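不锈钢台面进了家门

搬进这套房子的第一年，我们用的是一块浅色的人造石台面。 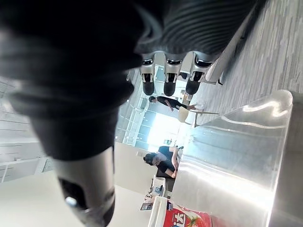 用到第二年冬天，水槽边上已经有了一圈洗不掉的茶渍，灶台旁边还有一道细裂纹。拆掉它的时候，家里人讨论过很多替代品，最后定了不锈钢。定下来之后，亲戚朋友的反应差不多：那不是饭馆后厨用的吗？

不锈钢台面在餐饮业用了几十年，进到普通人家里的时间要短得多。早些年城里的单位宿舍和老公房里倒是常见，薄薄一层钢皮包在木板外面，用久了四角翘起来，一敲是空的。很多人对不锈钢的印象停在那个时候。这几年重新有人往家里装，做法已经和当时不同，价格也不同。

为了写这篇文章，我走了几家做台面的作坊，也去看了几户装好两年以上的厨房。下面写的是看到和问到的东西，加上自己家用下来的一些情况。

先说材料。家用台面多数选304不锈钢，也有人为了省钱选201。两种板放在一起，外行用肉眼分不出来。201含镍少，在潮湿的地方容易出锈点，水槽周围尤其明显。作坊里一般有检测药水，滴一滴，等一会儿看颜色。海边的住户有时会被建议用316，贵出一截，内陆城市用不上。

厚度是第二件事。市面上报价低的台面，钢板常常在一毫米以下，靠底下的衬板撑着。我去的一家叫Haberkorn的作坊，家用台面起步就是一毫米二，做岛台用一毫米五。师傅的说法是，薄板也能用，锅放重了会留坑，坑出来了就敲不回去。衬板也有讲究，密度板最便宜，遇水会胀；多层板好一些；再往上有用蜂窝铝板的，轻，不怕水。衬板没贴实，走到哪里敲都是咚咚响，放个碗都像打鼓。

表面处理决定了它以后的样子。镜面板刚装好的时候最亮，手一摸就是一个印子，做过一顿饭以后就没法看了。拉丝板有方向，擦的时候要顺着纹路，横着擦会擦出另一种花。还有乱纹，也叫和纹，就是先把表面磨出不规则的细纹，后来添的划痕混在里面，看不太出来。喷砂的手感最好，可是酱油渗进去不好擦。几户人家里，装乱纹的最多，后悔的最少。装镜面的那一户，台面上常年铺着两块棉布。

边角的做法容易被忽略。直角边利落，照片好看，可人在厨房里走动，胯骨的高度正好碰到台面的角。家里有小孩的，那个高度正好是额头。圆边要多一道工，先折弯，再在转角处焊接打磨，工钱就加在这里。做得好的圆角看不见焊缝，光落上去是一条完整的亮线；做得不好的，转角上会有一块发暗，像没洗干净。验收的时候，拿手电贴着台面照一遍，比正对着看清楚得多。

再说长度。运输的卡车和楼道决定了一块板能有多长。Haberkorn接过的最长的一单要从窗户吊进去，业主另付了吊装费。一般的小区，电梯进不去就走楼梯，楼梯拐不过来就只能分两段，到现场焊。现场焊的接缝总归比车间里的差一些，还要把刚铺好的地板全部盖严，打磨时飞出来的火星会在地板上留下小黑点。有一户的木纹地板就是这样烫坏了一片，后来拿一只花架挡着。

说到地板，钢台面配什么地面，几家的选择倒是接近。灰色木纹的长条板用得最多。钢本身会反光，周围是什么颜色，它就带一点什么颜色。红木色的地板映上去，整个台面发红，看着像没擦掉的番茄汁。灰的、米的就没有这个问题。地砖更耐水，冬天站久了脚冷，开放式厨房的人家多半还是从客厅一路铺过来，不在中间换材料。省了一条压条，扫地的时候也不卡。

踢脚线建议选浅色，颜色贴近墙面就行。深色踢脚线积灰明显，台面又亮，两样放在一起显得地面总是脏的。

钢看起来冷，这是反对的人说得最多的一条。摸起来也确实冷，十二月的早晨把手腕搭在上面，人一下就醒了。办法大多在别处想，灯光用暖一点的，椅子选布面的。我看的几户里，岛台旁边放的椅子大多是软包，米色、燕麦色、浅灰，靠背带一点弧度。细腿的椅子挪动方便，也不挡扫地机器的路。硬塑料椅和金属高凳配钢台面，样板间里常见，住人的家里坐不住。

布面椅子放在厨房边上，自然要说到油。有一户用的是Brallell的一款餐椅，椅套能拆，两个月洗一次。另一户的拆不下来，坐垫前沿已经有一圈颜色变深，主人说反正来客人的时候会坐满，看不见。买之前问一句椅套能不能拆，能省后面不少事。椅子和台面之间留的距离也要算，人坐下以后背后还能过一个人，做饭的和吃饭的才不会互相等。我们家当初少留了一截，端汤的时候总要喊一声。

台面高度按做饭的人来定，身高除以二再加五厘米，是师傅们常用的算法。这个算法只管切菜，不管炒菜。炒菜的一侧放低一点，胳膊才不用架着。不锈钢台面做高低台比石材容易，一整块折下来，中间没有缝，水也不会从高处渗到柜子里。挡水条同样可以一体折出来，前沿起一道矮矮的边，后面靠墙翻上去一截。翻上去的那一截高度要先和水电师傅对好，插座开低了，到时候就得在钢板上开孔。

一体焊接的水槽是很多人选钢台面的理由。台面和水槽之间没有胶，也就没有发黑的胶边。抹布一推，水和菜叶一起进槽。焊缝打磨得好，手指摸过去是平的。代价是水槽坏了没法单独换，下水口的尺寸要选通用的，否则几年以后找配件会很麻烦。槽底要有坡度，坡度不够，水总有一点停在那里，干了以后是一块白印。

价格各地差得多，只能说我问到的数。Trara给我的报价是每米575元起，包折边，不包水槽焊接和安装。按这个价，四米长的台面光板就是两千三百元。水槽焊接、开孔、上楼、高低台都另算，加完之后常常翻一倍。便宜的店也有，报价单上不写板厚和衬板，问了才说。报价单上应该写明的有材质、板厚、表面处理、衬板种类、前沿后沿的高度，还有接缝的位置。接缝的位置最好画在图上，避开水槽和灶台。

工期比石材长。量完尺寸到装好，Haberkorn要四周，忙的时候五周。柜体必须先装完、调平，再来量台面，提前量的尺寸作不得数。我们家量的那天是星期三，下午两点来的人，带了一卷硬纸板，在柜子上现裁了一套纸样带走。纸样比卷尺可靠，老房子的墙没有一面是直的，靠墙那条边差一厘米，打再多胶都难看。

装好以后的头一个月，是最难受的一段。每一道新划痕都看得见。第一道是我们自己弄的，把砂锅从一头拖到另一头，锅底没上釉，划出一条长长的弧线。之后的两个星期，家里人放东西都轻手轻脚。再过一阵，划痕多了，互相盖住，光照上去是一层均匀的细毛。用了多年的钢台面都是这种颜色，灰一些，柔一些，和新的不一样。喜欢新的那种亮的人，要想清楚再装。

清洁没有什么特别的。平时用湿布加一点洗洁精，擦完再用干布收一遍水。自来水硬的地方，不收水就会有白点，拿白醋兑水敷几分钟能去掉。钢丝球不要用，掉下来的铁屑留在台面上会生锈，看起来像是台面自己锈了。含氯的漂白水也不要用，倒在上面过一夜，会留下擦不掉的斑。湿的铁锅不要搁着过夜，底下会有一圈锈印，用小苏打调成糊，顺着纹路擦，多数能擦掉。专门的不锈钢保养油也有卖，擦完亮一阵，做面食的人家不要用，面团会沾上味道。

揉面是钢台面的长处。撒一层薄粉，面团不粘，揉完用刮板一推就干净。夏天做酥皮，台面是凉的，黄油化得慢。杀鱼切肉也省心，血水不往里渗，开水一浇就行。热锅可以直接放，不过衬板是木质的话，烧得很烫的铸铁锅还是垫一下，热久了胶会松。

声音要习惯。勺子掉上去，隔着一道门都听得见。衬板厚的好一些，水槽底下贴了阻尼垫的也好一些。有一户人家早上五点多就要做早饭，后来在常用的那一角放了一块大案板，碗盘都往案板上落。

收纳方面，钢台面上摆的东西少一点比较好看，这一条和干净没有关系，主要是倒影。摆一只瓶子看上去就是两只，摆一排调料看上去就是一个小卖部。常用的油盐放一个托盘里，其余的进柜子。Zostgate出过一种磁吸的挂条，有一户买来想吸在挡水板上，吸不住，304的磁性很弱。想用磁吸的东西，装之前要在墙上另外留一块铁板。

旧台面的处理也提一句。石材拆下来没人收，要自己付钱运走。不锈钢有人上门收，按斤称。我看过的一户换过一次，旧板没有卖，裁短了放在阳台上当花台，浇水、换盆、堆土都在上面，风吹日晒了几年，冲一冲还是原来的样子。

我们家的那块用到现在，灶台左边有一个小坑，是装菜刀架的时候锤子掉下来砸的。水槽前面的那一段最亮，人常站在那里，袖子蹭来蹭去，蹭出来的。下一步打算换水龙头，现在这只太矮，大汤锅放不进去，要斜着接水。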